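22 April 2026

Spent most of the morning on the equipment list for August, which has grown again (my fault, mostly). Cutulex have sent their quote for more hand-held grippers, and it comes to 896 for the pair with straps and spare jaw tips. Arsenault are cheaper on paper but want us to buy their charging dock as well, so by the time the postage goes on there's hardly a difference between them. I'd sooner stay with Cutulex – we know how their triggers wear, and the spares drawer is already full of their screws.

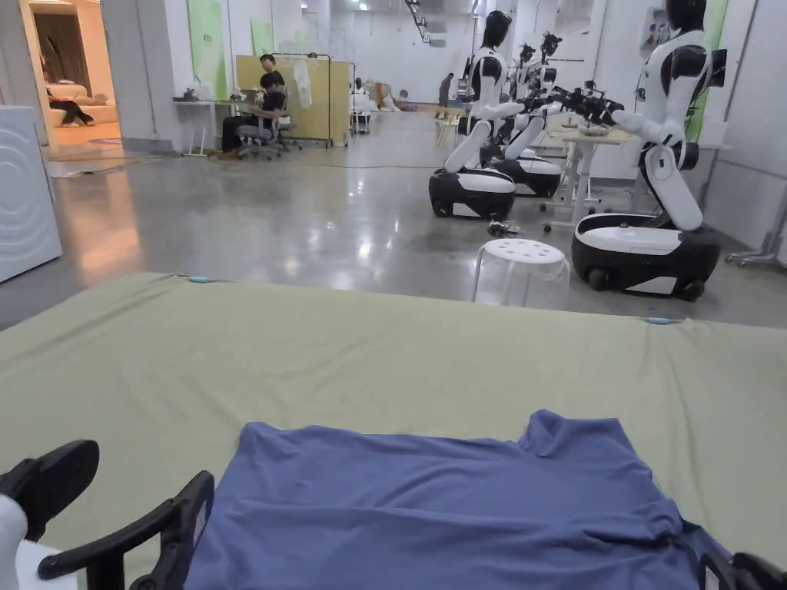
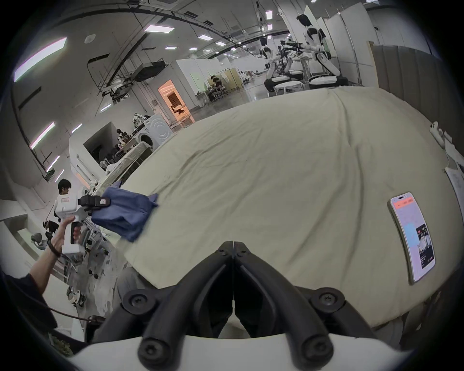 Grippers and blue cloth on the covered table, with the humanoids on their wheeled bases further down the room.

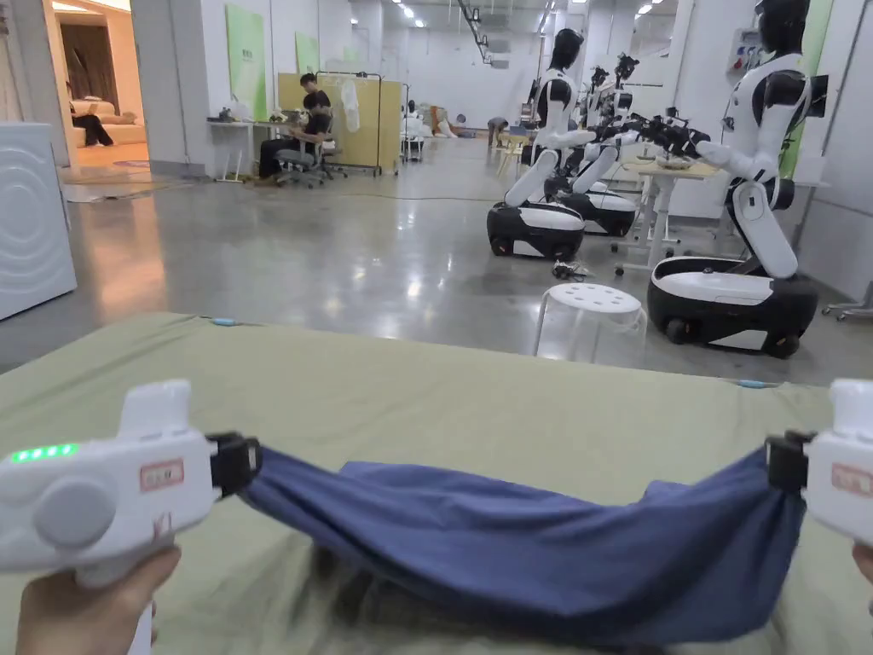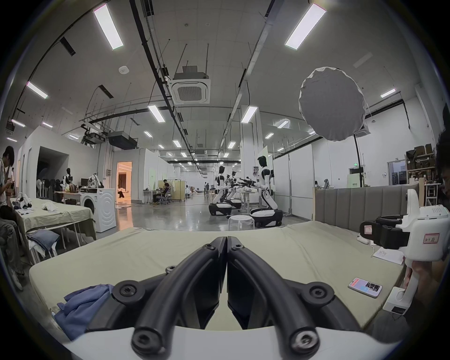 Now, sheets and clips. I've put in for a second fitted cover and a bag of 200 clips from Juvley, which sounds like far too many until you remember how they wander off into people's pockets. Shirts for folding we can get second-hand, and I've allowed 70 for those. Please do add to the pile from home if you're having a clear-out!

The bigger question is whether we stretch to another wheeled base. Plerko will hold last year's price until August if we let them know soon, and I'm rather tempted, but the floor plan needs looking at first. My rough tape measurement left us a gap of roughly 67 cm by the wall, and I'd like that checked properly before anyone signs anything.

Still to do: ask Cutulex about lead time, and find the old Arsenault invoice.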